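Chapter 4
What Guests Leave Behind: Waste in the Lodging Business

I spent one July as a trainee at an inn in Nistberg, and I thought I'd learn about reservations, pricing and how to smile at people who've missed a train. What I learned about was trash. My first supervisor handed me a clipboard and told me to follow the bags from the guest rooms down to the loading dock, and I've been following them ever since (my family has stopped asking about my vacations).

In Chapter 3 we looked at what comes into a hotel: linens, food, water, power. Now we go out the back door. Garbage is a cost like any other, and yet plenty of managers who can quote you the price of a pillowcase have no idea what they pay to get rid of a full dumpster. I was one of them for a while!

Let's start small, with a single room. A guest room produces a funny mix. There's takeout packaging, tissues, half-used soap, newspapers, and now and then an umbrella in perfectly good shape. Most of it ends up in one container with one liner, and that's where the sorting problem begins.
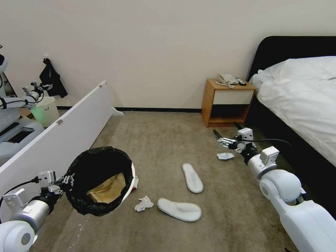 Once paper and food scraps share a bag, you're not going to get clean paper back out of it. Somebody could stand at a table downstairs and pick through everything, and at the Nistberg inn we tried exactly that for two weeks. We had 108 rooms and a very small table. The paper we rescued was greasy, the recycler turned most of it away, and I still remember the smell – old coffee and orange peel, mainly.

So the choice gets made upstairs, in the room, by a person who's tired and has a flight in the morning. That's why I like to treat room waste as a design question first and a hauling question second. Where does the bin go? Is there a second one? Does the guest know what the housekeeper will do with it?

Then there are the items a hotel gives away. Combs, shower caps, slippers, little sewing kits: we buy them, store them, carry them upstairs, and pay again to haul them off. The Draklow, a lakeside hotel we'll visit later in this chapter, stopped setting slippers out in every room and offered them at the front desk instead. Out of 80 rooms, 30 asked for a pair on the first night. I'd have guessed far more, and so had the hotel, which had a closet full of them.

You'll want to be careful with a number like that, of course. One night is one night. Some guests may not have known they could ask, and a few probably did without and grumbled. We'll come back to how you'd set up a fairer test in Section 4.5, and there's a worksheet for it at the end of the chapter.
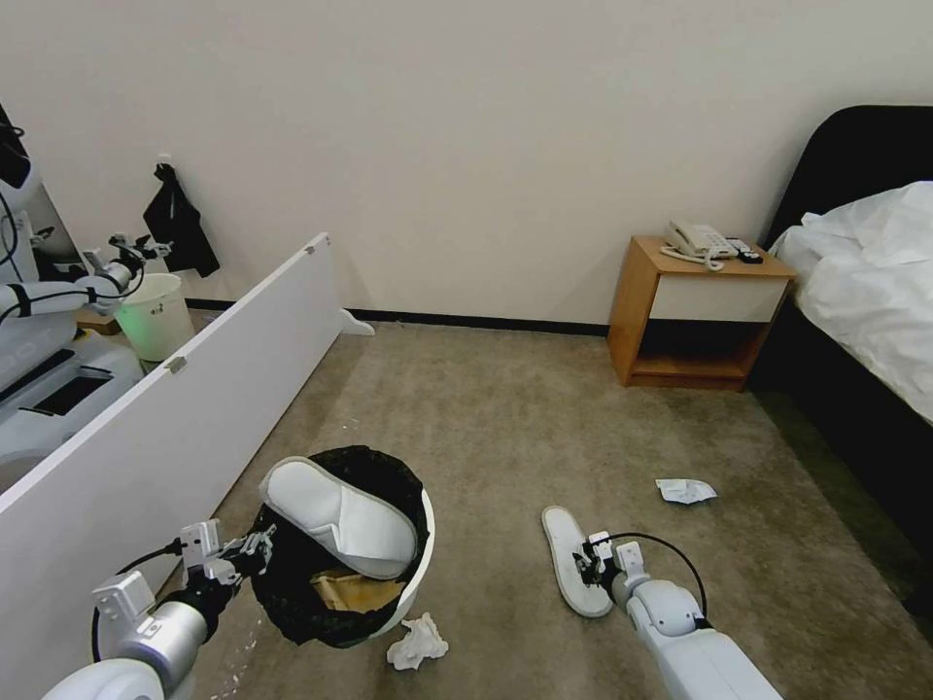

4.1 Weighing a Day's Waste

Before you change anything, find out what you've got. Pick an ordinary day, with no wedding party in the ballroom, and ask housekeeping to tag each bag with its floor. You'll need a platform scale, gloves and a spot out of the rain. Weigh the bags as they come down and write each weight next to its floor, even if the numbers look odd to you. Mine certainly did.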